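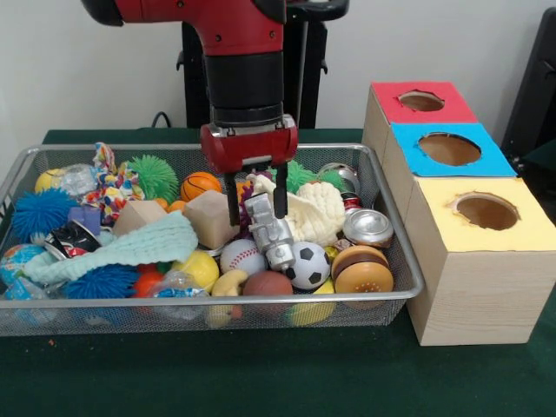
Ein Denkspiel ohne Undo sei eine Frechheit, man könne den Leuten ja gleich die Maus wegnehmen. Stand so in der ersten Mail, die ich zu Janisura überhaupt bekommen habe. (Vorlesen, kurz warten, dann erst Begrüßung.)

Hallo zusammen, schön, dass ihr da seid! Redezeit 34 Minuten, Fragen bitte gern zwischendurch reinrufen, ich verliere sowieso den Faden. Titel der Notizen noch ändern, da steht immer noch "Vortrag Pruraldale, Dienstag, 26. Mai 2020, Entwurf".

Worum geht's: die Zurück-Taste in Schiebe- und Logikspielen. Klingt winzig, ich weiß. Ich habe trotzdem einen ganzen Winter damit verbracht, und am Ende hat die Taste mein halbes Leveldesign umgeworfen.

Kurz zum Spiel für alle, die es nicht kennen. Janisura: man schiebt Lampen durch ein Haus, jede Lampe wirft Licht in eine Richtung, Türen gehen nur im Dunkeln auf. 155 Level, eine Figur, vier Richtungen, keine Uhr. Grafik eher karg, Musik ist ein Klavier, das ich selbst eingespielt habe (man hört's). Gebaut mit dem Leveleditor Jeltiteo, zu dem komme ich später noch, da habe ich ein paar Beschwerden und eine Liebeserklärung.

Clip 1 starten. Level mit den zwei Lampen im Flur. NICHT verraten, wie es geht, das Publikum soll selber grübeln. Wenn jemand die Lösung ruft: freuen und weiter.

In der ersten Fassung gab es nur Neustart. Ich fand das edel. Die alten Kistenschieber, mit denen ich groß geworden bin, hatten auch nichts anderes, und ich habe sie geliebt, so dachte ich jedenfalls. Dann habe ich einen davon wieder installiert und nach dem dritten Level wütend zugemacht. Man weiß die Lösung längst und muss sie trotzdem noch mal komplett abtippen, nur weil der Finger einmal zu weit war! Das ist Schreibmaschine üben.
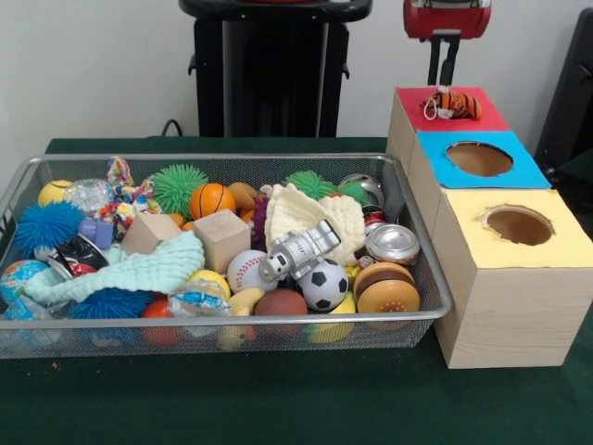
Also Undo rein, ein Schritt zurück pro Tastendruck. Dauerte einen Nachmittag, weil ich einfach jeden Spielzustand komplett abspeichere. Ja, komplett. Ja, ich höre euch seufzen. So ein Level besteht aus ein paar Zahlen, der Speicher lacht darüber. Wer Physik oder Animationen mitschleppt, braucht was Klügeres, dazu können wir hinterher an die Bar gehen.

Folie mit dem Diagramm, langsam machen, die Achsen erklären! Die Testrunde im Dezember bei Dervishi: 248 Leute, jede Eingabe mitgeschrieben. Der längste einzelne Durchgang hatte 2.814 Züge. In einem Level, das man mit elf lösen kann. Diese Person hat nie neu gestartet, sie ist immer nur zurückgelaufen und hat den nächsten Ast probiert. Suchbaum von Hand.

Und da wurde mir mulmig. Wenn Probieren nichts kostet, probieren viele, bis es klappt, und wissen danach nicht, warum. Im nächsten Level, das auf derselben Idee aufbaut, stehen sie dann da. Erst dachte ich: Undo begrenzen, drei Stück pro Level oder so. Haben wir getestet, war furchtbar. Die Leute haben ihre drei Stück gehortet wie Heiltränke und keinen einzigen benutzt.

(Falls hier gelacht wird: Trinkpause.)
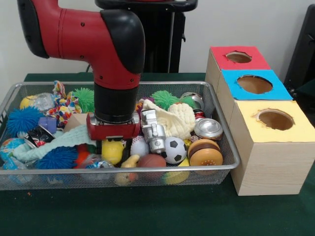
Drahtkorb mit Spielsachen, bis oben voll.

Geholfen hat was ganz anderes, nämlich kleinere Level. Wenn ein Raum nur wenige sinnvolle Züge zulässt, lohnt sich blindes Durchprobieren kaum, weil man die Idee fast automatisch vor der Nase hat. Ich habe Räume halbiert, Sackgassen rausgeworfen, einmal eine Lampe gestrichen, auf die ich wirklich stolz war. Sie hieß intern "die Diva" und konnte um die Ecke leuchten. Clip 2 zeigt sie noch, falls die Zeit reicht. Wenn nicht, auch gut, ich komme darüber hinweg.

Zweite Sache: Undo gilt auch nach dem Neustart. Wer aus Versehen auf Neustart kommt, drückt Zurück und hat alles wieder. Bitte, bitte baut das ein. Bei uns lagen R und Z auf manchen Tastaturen ungünstig beieinander, und was da an Flüchen in den Aufnahmen ist, kann ich auf keiner Bühne abspielen.

Dritte: Taste gedrückt halten spult zurück, und zwar immer schneller. Die Beschleunigung in Jeltiteo einzustellen war ein Krampf, der Editor kennt Tastenwiederholung nur als Ja oder Nein. Also ein eigener Zähler, der pro Bild hochläuft. Codefolie kurz zeigen, nicht vorlesen. Die Liebeserklärung dann hier: Man kann im Editor mitten im Level loslegen und beim Spielen Wände versetzen. Die halbe zweite Welt ist so entstanden, im Bademantel.

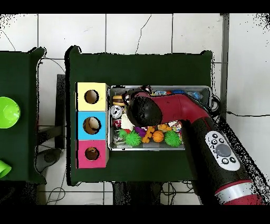

Frage, die sicher kommt: Was ist mit der Figur, soll die beim Zurückspulen rückwärts laufen? Bei uns springt sie einfach. Mit Laufanimation sah es herrlich aus und fühlte sich an wie Kaugummi. Ton beim Zurückspulen ist ein ganz leises Klacken, pro Schritt eins, das mögen erstaunlich viele.

Zweite Frage: Und die Mail vom Anfang? Habe ich beantwortet, mit der neuen Version im Anhang. Antwort kam noch am selben Abend, die Zurück-Taste sei jetzt prima, aber Level neun sei eine Frechheit.

Level neun zeigen. Saallicht bitte wieder an, Adapter nicht vergessen.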